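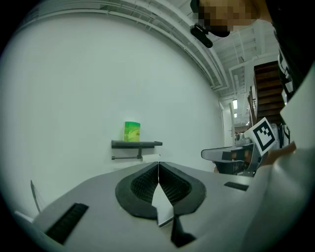
Hand-held gripper with the finger pads pressed together. On the right, a second gripper with its square marker, held by hand.

Unit 7. Good practice for work with hand-held grippers

Course: Automation in Practice, Ultness Technical College
Reading before class: Drikach lab guide, chapter 2

7.1 What these notes cover

In Unit 6 we spoke about fixed robot cells, where the law and the machine standards tell you quite exactly what must be guarded and how. With hand-held devices the situation is softer. The person is the arm, the forces are small, and most of the rules you will meet are house rules of the laboratory. Students often conclude from this that there are no rules. Please do not make this mistake in the practical or in the exam.

I divide the house rules into three groups: rules for the person, rules for the device, and rules for the recording. The groups overlap, and when they conflict, the rules for the person come first.

7.2 Rules for the person

Anyone who wears a camera must have agreed to it in writing, and the same is true for anyone who can come into the view of one. A wide lens sees much more of a room than the wearer thinks. It takes in doors, stairs and corridors, so people who only pass by belong to this question too. Faces are made unreadable before the files leave the laboratory. At Hodoroagă, where our older students do their placement, this step is done the same day and signed in the log.

Breaks: 7 minutes after every recording block, with the devices put down. A gripper feels light in the first minute and quite heavy in the thirtieth. Shoulders and wrists suffer first, and tired operators begin to hold the device lower and lower without noticing.

Fingers stay away from the pads while somebody else is holding the handle. This is also valid when the trigger is free. If you must clean or straighten a pad, take the gripper in your own hand first.

Long sleeves are allowed if they are close at the wrist. Lanyards are taken off.

7.3 Rules for the device

Before each session the operator goes through the Dasov checklist. It has 13 points, and I will not repeat all of them here, but these are the ones where students lose marks:

The pads must meet evenly along their whole edge when the gripper is closed. Look at them from the front.
The grip surface must be clean. Dust in a fine texture changes the friction, and later somebody will look for the error in the software.
Openings in the housing stay free. No tape, no labels, no thumb.
The marker must be flat, complete and without scratches. A marker with a damaged border is replaced, never repaired with a pen.
Head-mounted cameras are tightened before the person picks up the gripper, because afterward there is only one free hand. 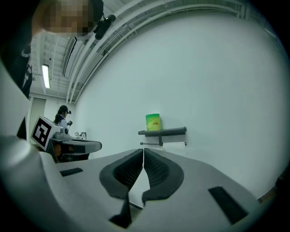
When two people work side by side, they should agree in advance who moves first and who calls the stop. The call is one word, always the same, and it is spoken loudly. In our laboratory the word is "halt". After the call both operators stay where they are until they have looked at each other. It sounds slow - in practice it takes a moment and it prevents most of the collisions between devices.

Distance is the second point. Keep enough space that neither gripper can touch the other with both arms half bent. If the task requires that the devices come close together, the approach is practiced once slowly before the recording begins.

7.4 Rules for the recording

The marker must be visible to the cameras that need it. Do not cover it with your hand, and do not turn it toward the wall between two attempts. Each marker number is used once per room. Two equal markers in one room can cost you a full day of data.

Light should be even. Ceiling lights are switched on completely or the session is moved; a half-lit room gives hard shadows on the pads.

Write down everything that stays in the background during the session, also the ordinary things on shelves. If an object is moved, the log gets a new line. The file limit is 300 recordings per folder. After this, open a new folder and continue the numbering, do not start again from one.

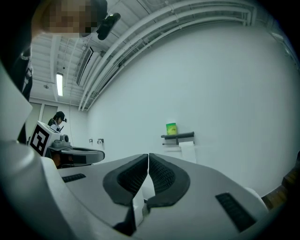 Two people with head-mounted cameras. The large square marker faces outward, with a second gripper beside it.

Failed attempts are kept. Mark them as failed and write the reason in a few words ("dropped", "marker covered", "stopped by partner"). Deleting them is a breach of the house rules, even if the attempt looks embarrassing to you.

7.5 Preparation for the practical

Bring the signed consent form and closed shoes. Work in pairs and choose your partner before you come. Each pair writes its own stop rule in one or two sentences and hands it in at the door.

For discussion in your group: which of the rules in 7.2 would you keep unchanged if the gripper were mounted on a robot arm, and which would have to become stricter? Compare your answer with the guarding rules from Unit 6 and write half a page. The deadline is the end of September.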